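Cavalo de 7 anos encurta o passo no trote de trabalho depois da troca de ferraduras

Comunidade Mabula > Equitação > Saúde e maneio

Neelam Vashisht
Membro – 32 mensagens

Tenho um castrado cruzado lusitano de 7 anos, 1,61 m, em trabalho regular de ensino e algum salto baixo. Foi ferrado em dezembro pelo ferrador habitual, mas com ferraduras de alumínio nos anteriores em vez das de ferro que sempre usou. Desde então noto que encurta o passo no trote de trabalho para a mão direita, sobretudo em piso duro. Na areia quase não se vê. Para a esquerda trota normal.

Não há calor nos cascos nem pulso digital aumentado. Come bem, bebe bem, sai ao paddock com os outros. A guia em círculo de 15 m na areia não mostra nada de evidente. Montado, sinto a espádua direita presa nas primeiras voltas e depois melhora.

O veterinário só vem à nossa zona de duas em duas semanas. Faz sentido voltar ao ferro antes da visita, ou é preferível deixar tudo como está para ele ver o cavalo no estado actual? E devo continuar a trabalhá-lo?

Ilham Belhaj
Moderação – 191 mensagens

Não troque nada antes da visita. Se retirar as ferraduras agora, o veterinário perde a referência e fica sem saber se a alteração vem do casco ou de mais acima.

O que descreve (assimetria numa só mão, mais visível em piso duro) é compatível com desconforto no pé, mas também com outras origens. A melhoria com o aquecimento não exclui nenhuma delas. Sem exame com flexões e, se for caso disso, bloqueios anestésicos, é adivinhação.

Até lá eu faria o seguinte:

1. Suspender o trabalho montado e o salto. Passeio à mão em piso plano, desde que o cavalo esteja confortável a passo.

2. Filmar o trote em linha recta, à mão, em piso duro e regular, com guia solta. Duas passagens de frente, duas de trás e duas de perfil. O vídeo de perfil deve ser feito à altura do codilho do cavalo, com o telefone parado. Se ele já coxear a passo, não o ponha a trote.

3. Verificar o pulso digital de manhã e à noite, sempre antes do passeio, e apontar o resultado para os dois anteriores.

4. Fotografar os cascos de frente, de lado e pela sola, com o pé limpo. O ângulo da pinça em relação à quartela interessa mais do que o material da ferradura. Se o ferrador mudou o material, pode ter mudado também o aparo ou o ponto de viragem.

5. Guardar as notas num sítio onde não se percam. Eu uso uma folha presa na mesa da sala de arreios.
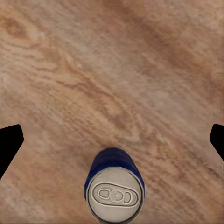

6. Telefonar ao ferrador. Pergunte se houve razão para passar ao alumínio e se encurtou a pinça. Peça também as medidas anteriores, caso as tenha.

Não dê anti-inflamatório sem indicação do veterinário – mascara a claudicação e estraga o exame. Se aparecer calor, pulso forte, inchaço ou se o cavalo deixar de apoiar o membro, deixa de ser caso para esperar duas semanas e passa a urgência no próprio dia.

Lurkuner
Membro

O meu fez igual e era um cravo apertado. O ferrador tirou, ficou bom em 2 dias. Mas no meu via-se logo a seguir à ferração, não sei se é o caso.

Neelam Vashisht

Obrigada aos dois. Notei na primeira sessão montada, 2 dias depois da ferração, por isso não descarto o cravo. Já falei com o ferrador e ele confirma que encurtou um pouco a pinça do anterior direito. Fica parado até à visita e levo os vídeos.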